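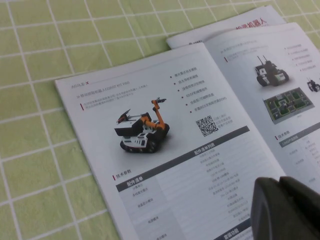

*Open brochure on a green tablecloth*

# How to share mobile data on Wedano

Updated September 8, 2023

Wedano lets prepaid customers send part of their data bundle to another Wedano number. The person on the other end doesn't need an app or a smartphone. This guide covers the app and the text message method. Both were checked again after the menu change in July.

## Before you start

- You need an active bundle with at least 15 MB left after the transfer.
- Both numbers must be on Wedano. A number that was moved over from another network works once the move is complete.
- Bonus data, night data and social bundles can't be shared.
- The most you can send in one transfer is 1,000 MB.

If you don't know what kind of data you have, open the app and tap **Balance**. Shareable data is listed on its own line under the main balance.

## Set your transfer PIN

You only do this once.

1. Open the Wedano app and sign in with your phone number.
2. Tap **Account**, then **Transfer PIN**.
3. Choose a PIN and type it a second time.
4. Wait for the text that confirms the change. On a weak signal it can take 10 minutes to arrive.

Don't use your SIM PIN for this. They are separate, and changing one does not change the other.
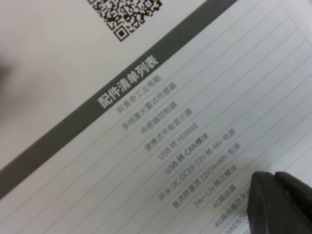

## Send data from the app

1. Tap **Share**, then **Data**.
2. Enter the number you want to send to, or pick it from your contacts.
3. Enter the amount in MB, with no comma and no letters.
4. Check the last digits of the number. A completed transfer can't be reversed.
5. Enter your transfer PIN and tap **Send**.

You and the other person will each get a text with the amount and the new expiration date. Shared data lasts 7 days, even if your own bundle runs longer.

## Send data by text message

Write a new message with the word SHARE, the phone number, the amount and your PIN, with a space between each. Send it to the service number printed on your SIM holder. Delete the message from your sent folder afterward so your PIN isn't left on the phone.

## If it doesn't go through

**"Not eligible."** The bundle is a bonus or social bundle. Buy a regular one and try again.

**"Invalid recipient."** The number isn't on Wedano, or its line is suspended.

**No reply at all.** Check your balance before you repeat the transfer. Fidel Henríquez wrote in to say that he sent the same amount twice because the first text came late, and support could not return it.

Written by Uriel Farías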